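Gilmartin Reviews: a data card

Last updated 13/03/2021

What it is

A set of 1179 album reviews from Gilmartin, a music site that ran on strong opinions and weak hosting until it closed one September. Each review comes with its score, the artist, the label and the genre the reviewer thought they were listening to. Rap and rock make up most of it. 117 reviews are filed under "other", mostly solo records by drummers.

Fields

score: nought to ten. The reviewers were fond of six.
genre: free text, sadly. "Post-everything" has been left as found.
body: the review, with adverts stripped out.
label: blank for 523 records. Trerelar and Hurnberg put out a good share of the rest.

Cleaning

Duplicates were removed with Vorix, our own script, which is slow and takes against accented letters. We put the accents back by hand. Spelling mistakes stay in, including 17 ways of writing "Wu-Tang".
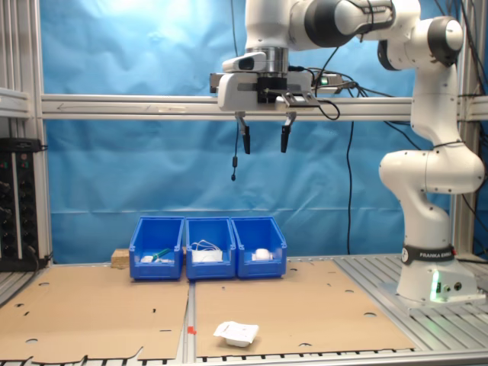 Known problems

Scores drift upwards over the years, either because music improved or because the site began getting free tickets. Reviews of live albums often describe a different gig. The word "seminal" will do odd things to any model you train, so consider dropping it.

Use

Free for research and teaching. Please don't use it to generate new reviews; the old ones were hard enough to read. Corrections go in the issues tab, with the row number.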